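Flalura Customer Community
Leather Goods and Accessories > Care, Repair and Returns

Edge paint lifting on a Flalura shoulder bag after eleven weeks: repair, replacement or credit?

Posted by Paula Bălan
Viewed 2,941 times

I would be grateful for guidance from members who have experience with the after-sales procedure for leather handbags.

In November I purchased an Adero shoulder bag in the dark tan smooth leather, size medium, for 590 euros from an authorized retailer. I hold the original receipt, the dust bag and the care card. The bag was used on working days only and was carried by hand or on the shoulder. It has not been exposed to heavy rain, and I have not applied any cream, wax or spray.

The edge paint on the strap has begun to lift at the two points where the strap passes through the metal rings. On the left side a strip the length of a fingernail has come away and the raw edge of the leather is exposed. On the right side the paint is cracked but still attached. The stitching is sound and the hardware shows no marks. The body of the bag is in very good condition.

I contacted the retailer and was informed that edge paint is considered a wearing part and is therefore excluded from the warranty. I was offered a store credit of up to 11 percent of the purchase price toward a new item, which I declined. The warranty booklet supplied with the bag does not use the words "wearing part" anywhere. It refers to "defects of material or assembly" and to "ordinary signs of use," and it does not explain where one ends and the other begins.

I wish to ask the following. Is the retailer's position consistent with how Flalura handles these cases directly? If the strap is sent for repair, is the edge repainted on the affected points only, or along the full length? Finally, would having the work done by an independent leather workshop affect the remainder of the warranty?

For completeness, I should mention that I do not want a replacement bag if it can be avoided. The leather has begun to soften nicely and I have become attached to this one.

Octavian Surdu
Community member, Leather Care group

Thank you for the detailed account. I have dealt with two strap repairs on bags from this house, one of them on an Adero, and I can respond to most of your points.

With regard to the warranty, the retailer's answer reflects the retailer's own policy. Requests submitted directly to the Flalura workshop are assessed on inspection. In my case the assessor distinguished between paint that had worn thin through rubbing, which was charged, and paint that had separated from the leather in a strip, which was treated as a fault in adhesion and repaired without charge. Your description of the left side resembles the second situation. I cannot say how the right side would be judged, and I would advise you to photograph both points in daylight before sending anything.

The procedure, as it was when I last used it, is to complete the repair form in your customer account, attach the receipt and at least three photographs, and wait for a reference number. Please do not ship the bag before the number is issued. A parcel that arrives without one is set aside, and mine remained unopened for nine days for that reason. If the strap can be detached, send the strap alone. The medium Adero has removable straps; the small size does not.

On the extent of the work, the workshop sanded and repainted the full length on both edges. Spot repairs are possible, but the new paint is usually a shade darker and somewhat glossier, and the join can be seen at close range. If you are offered a choice, I would recommend the full length. The strap should then rest for several days before use. It should not be hung from a hook during that time.

As to independent workshops, the booklet states that alterations by third parties end the warranty "for the part concerned." I read this as applying to the strap and leaving the body of the bag covered, although I have not had occasion to test that reading. The workshop in Gresari run by Valentin Chauvin does careful edge work and will provide a written description of what was done, which is useful to keep with the receipt.

In the meantime, kindly refrain from gluing the loose strip. Household glue soaks into the raw edge and must be cut away before new paint will hold, and the strap becomes slightly narrower as a result.

Sorin Bogdan

Same thing happened to mine. I used a brown marker on it and one cannot see it unless one looks. The credit is not worth having in my opinion. The Oprea bags have folded edges with no paint at all, so perhaps consider one of those next time.

Esben Hafstein
Community moderator
Dec 31, 2021

This topic has been reviewed and the following remarks are added for the benefit of other members.

The account given by Mr. Surdu is in keeping with the current repair form, with one amendment. The form now requests four photographs: one of the whole item, one of the serial label inside the pocket, and two of the affected area. Files that are too dark to show the edge of the leather will be returned, and the request will be placed on hold until they are replaced.

Members are asked not to apply marker or dye to a part for which a warranty request is planned. Color added by the owner is recorded on inspection as an alteration, and the assessor may then be unable to establish the original condition of the paint.

Where a retailer has declined a request, the member may still submit the form directly. A copy of the retailer's reply should be attached if it was given in writing. A refusal by the retailer is noted in the file and has no bearing on the inspection itself. Comments in this topic are limited to 500 words, and members with a different model are requested to open a separate topic under the name of that model.

Ms. Bălan has since informed the moderators that a reference number was issued and that the strap has been sent. The topic will stay open so that she may report the result of the inspection and the shade of the new edge paint.
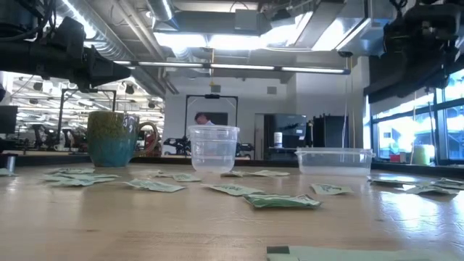

Until her report is posted, members whose straps show the same lifting at the rings are welcome to add the size and leather color of their bag to this topic, together with the month of purchase.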